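Wonham Distribution Center - Racking and Aisle Walk, with comments
Walked 28th August, before the first truck

Fill in every line. "Fine" is not a finding. Neither is "same as last time," which appeared 13 times on the March sheet and was the same as last time on none of them.

1. Load signs on every bay
Result: Partial
Comment: Aisles A to D have theirs. Aisle E has one sign, and it gives the limit for the old beams. We took the old beams out. The sign stayed, presumably out of loyalty.

2. Uprights free of dents and twists
Result: Fail
Comment: Upright at E-309 is bent at fork height. Bay unloaded and taped off, and the location is blocked in Vustetti so the system stops sending pallets there. Please don't unblock it to make the putaway report look better. The report will survive.

3. Beam clips in place, both ends
Result: Pass after fix
Comment: Three missing in aisle B, replaced on the spot. Spares live in the drawer marked Spares, a system that works well until someone tidies.

4. Small parts cage, bins and shelf limits
Result: Pass
Comment: Shelf limit is 500 pounds, spread evenly. Heavy cartons are back on the bottom shelf. The step stool has all its feet again. 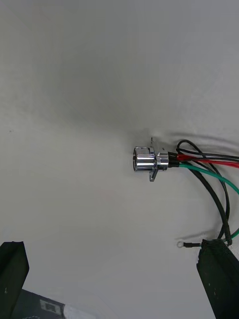
Does a blocked location still need to be walked?
Every location gets walked, blocked or open. A block in Vustetti keeps new stock out, but it has no opinion on the steel, and a bent upright holds up its neighbors too.

5. Floor markings and walkways
Result: Partial
Comment: Yellow line by dock 3 has worn down to a rumor. Repaint is on order with Mavromatis. Until then, cones, and the cones are not for saving parking spots.

6. Fire exits and sprinkler clearance
Result: Pass
Comment: Exits clear. Top-level pallets in aisle C were stacked too close to the sprinkler heads and came down a layer before I signed.

7. Scanner and label check
Result: Partial
Comment: Labels in aisle D scan on the second try if you hold your breath. The Istach handhelds read them fine up close, so the labels are the problem. Reprint the whole aisle. 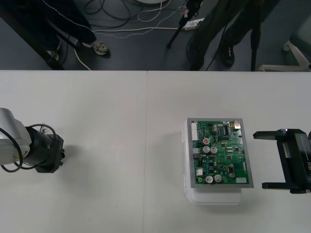
Night shift left a note on the clipboard under item 7: the labels in D are only half of it, because the top-level ones can't be read from the floor at all, and people have been typing the location in from memory. Could the reprint put all the labels for a bay at eye level, with arrows?

Agreed, and added to the reprint. Until it's up, use the printed aisle map on the end post. Memory is how we got a pallet of shrink wrap in the battery room.

Open items: 1, 2, 5, 7
Bay E-309 stays empty until the upright is replaced and this line is initialed: ______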